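Home
News
Makers' Corner
Back Issues
Contact

The big brown table, and what lives on it

04/08/2018
By Nayara Honorato

Well, I've finally got the long table where I want it, pushed right up against the white wall, and I'm so pleased with it that you're all going to have to read about it. Those of you who came to the Nakthorpe open evening in February will remember the old arrangement (two trestles and a door, with a dip in the middle where every pencil ended up). I put up with that for 16 months and I don't miss it one bit.

The new one is proper wood with a lovely long grain that runs from side to side, and it takes up far more of the room than I'd bargained for. My sister came to look and said it was a table for a family of giants. Fair enough, but I like having elbow room, and I like a bit of bare wood in front of me when I sit down in the morning. I've been very strict with myself about that. 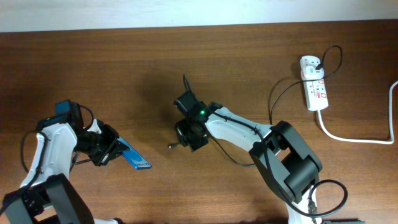 The one thing I did let myself have on top was a power strip. I'd always kept mine on the floor, behind a box, and I must have crawled under those trestles 100 times to switch something off. It's over on the right now, where I can reach it without getting up, and the cables go off away from me. If you're right-handed you might want yours on the left so it isn't under your sleeve. I tried that for a week and kept reaching the wrong way, so back it went!

Now, wood. I had a few letters after the last issue asking what I use on it, and the answer is not much. A damp cloth, a dry cloth straight after, and once in a while a little of the Vovard wax that Alemneh sell in the flat tins. Go along the grain, never in circles, and put less on than you think you need. I once did half a table with far too much and it was sticky till teatime the next day. You do get a bit of glare when the light's on a shiny surface, and if that bothers you I'd turn your chair before you start sanding anything. Mine gets a bright patch and I've simply learned to read on the other side of it.

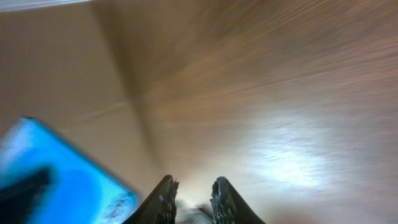 Phones on the table

This is the part where I'm going to be a bit of a nag. I used to have my phone flat by my right hand all day long, and I'd pick it up, put it down, pick it up again, and then wonder why I'd been at the same bit of work since breakfast. So there's a rule now: the phone can be on the table when it's needed for something, and when it isn't, it goes on the shelf in the hall. I've stuck to it for 3 weeks, apart from one slip during the cricket.

I do think a phone is easier to live with upright than lying flat, too. You can see the whole face of it, it takes up next to no room and you're much less likely to put a mug on it.
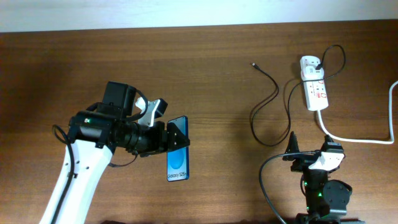 I'd been eyeing up one of those Unico desk tidies with a slot for it, and then I saw the price and went off the idea. A bulldog clip and a block of scrap wood will do me fine for now. If anyone has made a nicer one, please bring it along to the next meeting, I'd love to copy it.

Same goes for cables. I've got the ones at the power strip more or less under control, but I've a drawer full of spares and I couldn't tell you what half of them fit. I'm going to tip the lot out on the table one evening and put a paper label on each one as I work it out. Anything left over comes to the swap box, so have a rummage before you buy new.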